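Count the tries, then say how they were counted

Opinion

Most results in robot handling now come down to one figure. A group trains a policy, runs it 100 times, and reports that it worked on 80. I have written that kind of sentence myself, and I no longer think it should be allowed to stand alone.

At Pluvutlow we work on small stacking tasks with a camera at the wrist. The parts are plain: a dark cube, a pyramid with purple streaks, a green cloth under them. A person would finish the job in 2 seconds and think nothing of it. For a learned policy it is a fair test, as the point of the pyramid gives the fingers very little to hold and the base has to land square on the cube.

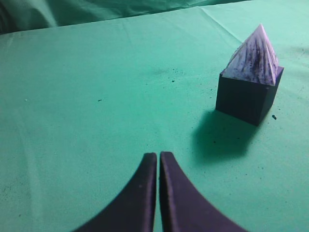

What a success rate hides

Suppose the rule for success is "pyramid on cube at the end of the run." That rule says nothing about how it got there. A clean placement and a lucky bump both score one. So does a run where the part went down crooked and the arm pushed it straight on the way out. When we went back through our last set with a stricter rule, 9 of the runs we had marked as good were no longer good. The policy was the same. Only the rule had moved.

I would like to see two things printed next to every rate. The first is the rule, in full, in the main text and away from the appendix. The second is a split of the failures by stage: reach, grasp, lift, place. A policy that fails at the grasp needs different work from one that fails at the release, and a single figure treats them as the same. 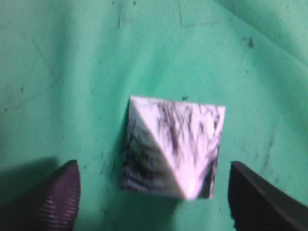
The usual objection is cost. Sorting failures by hand is slow, and our group at Covbridge lost a full Thursday to it. I accept that. But the footage is already on disk, and a day of sorting is cheap next to the weeks another lab may spend chasing a result it can't repeat.

A second objection is that readers want a ranking. They do, and they can still have one. The Skurside benchmark already asks for stage labels and still prints a table at the top — the labels just sit under it for anyone who needs them. I would make them required for any paper that claims a gain over an earlier method.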